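Jistton hand-held gripper station: setup and care notes

Maintained by Reet Rebane. Revised 02/02/2022.

These notes are for the person who prepares the grippers before a recording day. They cover the two grippers, their marker boards and the headset. The export scripts are described in the Siranach README.

Before the first session, check the finger pads. The black mesh must lie flat on the inner side of each finger. If a corner is lifting, replace both pads of the pair and write the gripper number in the log. Close the fingers slowly and look whether the tips meet evenly. Tighten the marker board by hand, then hold the gripper level and turn it. The board must not move by itself.

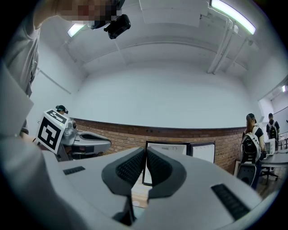 Two hand-held grippers in the brick-wall room, the one on the left with its marker board.

Calibration takes 40 marker poses. Keep the printed side toward the tracking camera and do not cover the border with your sleeve. If fewer than 6 poses are rejected, you can continue. Otherwise clean the board with a dry cloth and repeat all of them.

Known problems

Recordings 194 and 402 have a wrong finger opening value. Cosimo Martinelli changed the zero position in October, and these two were not exported again.

Spare pads are in the Wuvwood drawer. For a broken finger, write to Giorgia Bortolotti and do not glue it.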